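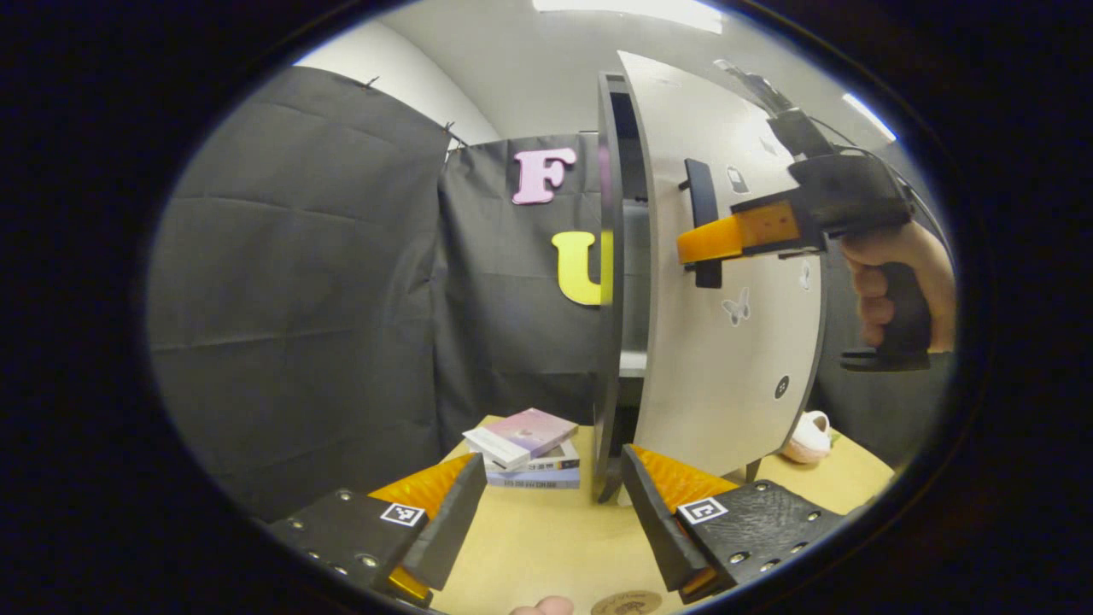

Most of the talk about home robots is about the robot. I think the more useful thing to argue about is what you pay for before there is a robot, and for a small outfit that now often means a demonstration service. You tell a company what task you care about, and its people do the task over and over with hand-held grippers that record the motion. Fatine sells one of these services, and we have been deciding whether to renew. The work is as plain as it sounds. One person has a gripper by its pistol grip and brings an orange finger up to the black handle of a small white cabinet, with a stack of books on the same table. Then they do it again.

My view is that the service is worth buying, that the price is fair, and that the way it is sold is wrong.

Start with the price. The starter package is 830 dollars for 106 accepted demonstrations of one task. I have heard people call that steep for opening a door. Those people have not tried to do it themselves. Kane Pryor and I spent most of January on our own set at Te Moana, with a kit from Etura and a borrowed kitchen cart, and we threw out more than we kept. The tracking dropped whenever one of us leaned in. We let go of handles too early. By the end I would have paid the 830 dollars just to have my evenings back.

The data itself is good. The hands move at a steady speed and the clips start and stop where they should. When we trained on the starter set, our arm learned to reach for a handle and pull without much fuss. It still had trouble with handles set low down, and Fatine's support desk told us plainly that we needed more examples of those. I respect that answer.

Now the complaint. The website sells by volume. The large plan is 2000 demonstrations, and the page makes it look like the serious choice. What you are not asked, at any point in the order form, is how many different cabinets you want, or how many tables, rooms or people. You can get all 2000 on one door if you don't think to ask. A robot trained on that will know one door very well. My kitchen has 5 kinds of handle in it and I live alone.

Corey Pirihi, who buys for Pakine, disagrees with me on this. Corey says a customer who places an order that size should know what they need, and that every extra object costs setup time somebody has to pay for. That is true as far as it goes. But paint stores ask what kind of wall you have before they mix the can, and nobody thinks of it as a favor.

I would like to see variety on the order form as its own line, with its own price. Let me buy fewer repeats and more doors. Let me see photos of the setup before the recording starts – the furniture, what else will be on the table, the lighting – and let me ask for changes at that stage for free. At present a change after the first batch counts as a new task, and you pay the starter price a second time.

We are going to renew, on the small package, with a written list of cabinets attached to the order. Fatine has agreed to the list but not to a price for it yet.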